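Was the switchgear robot at the Skasberg open day really working on its own?

Posted by fusewire_379 on Jun 2, 2026

Went to the Skasberg open day with my brother-in-law, mostly for the free lunch. They had a robot with a gripper working the black rotary switch at the bottom of a control cabinet.
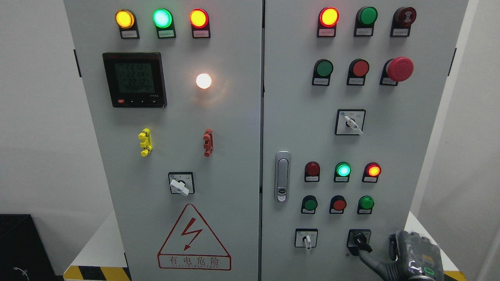 The chap from Romov told us it was "fully autonomous" and could do the rounds in a substation at night. I asked who was driving it and got a leaflet. There was a curtain behind us and I'd bet money on a bloke with a joystick. Has anyone seen one do this properly?

Ahonen_panels
12 answers posted

Can't tell from watching. Ask them to move the cabinet a hand's width and start again, or let you choose which switch it goes for. There are two white-levered selectors higher up and another small one right beside the black knob, so there was plenty to pick from. If they won't, assume it has been set up for that one spot. I'd also want to know what happens when it misses. The Fondel newsletter printed a picture of the same sort of demo and didn't ask any of this. 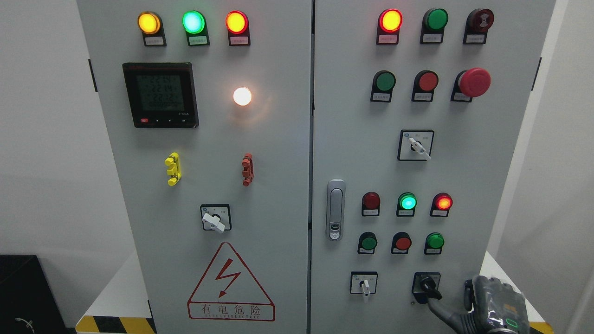 Issue 823, p. 12

Lamps lit and a reading on the meter prove the panel has a supply, nothing more. Go back in August if they run it again and stand on the other side of the curtain.

gaffertape1754

Seen loads of these. All fake. Lunch any good?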